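21/03/2022, Draltamside workshop

Spent the whole morning on the fan comment set for the Pliltix album and I'm delighted with how it's going! Background for anyone joining late: Villaseñor (the singer) told a radio host she found Pliltix "fine for elevators," and by the evening her page was nothing but elevator emojis. We pulled 600 comments from the two days after the interview.

Despina Iordache and I labeled them separately, then compared. We disagreed on 58, mostly jokes that one of us read as mean and the other as affectionate. The best ones are both! Despina wants a "teasing" label and I'm all for it, so the scheme goes from two labels to three. Need to redo the first batch with it.

Fun find: a good chunk of the angriest comments quote a lyric from the November single, one line, word for word. So fans are using the song itself as the comeback. Check whether the Batunholm people saw the same thing in their tour-cancellation set (wrote to them, no answer yet).

Problem: the script still splits emoji strings into separate comments. Fixed it for the elevators, broke it for hearts. Ugh. Old version is in the backup folder.

Next: relabel, then streaming numbers for the week of the interview. I really want to know if the fuss sold any records. 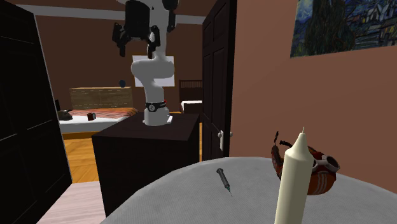

White arm on the dark pedestal, gripper pointing down (render)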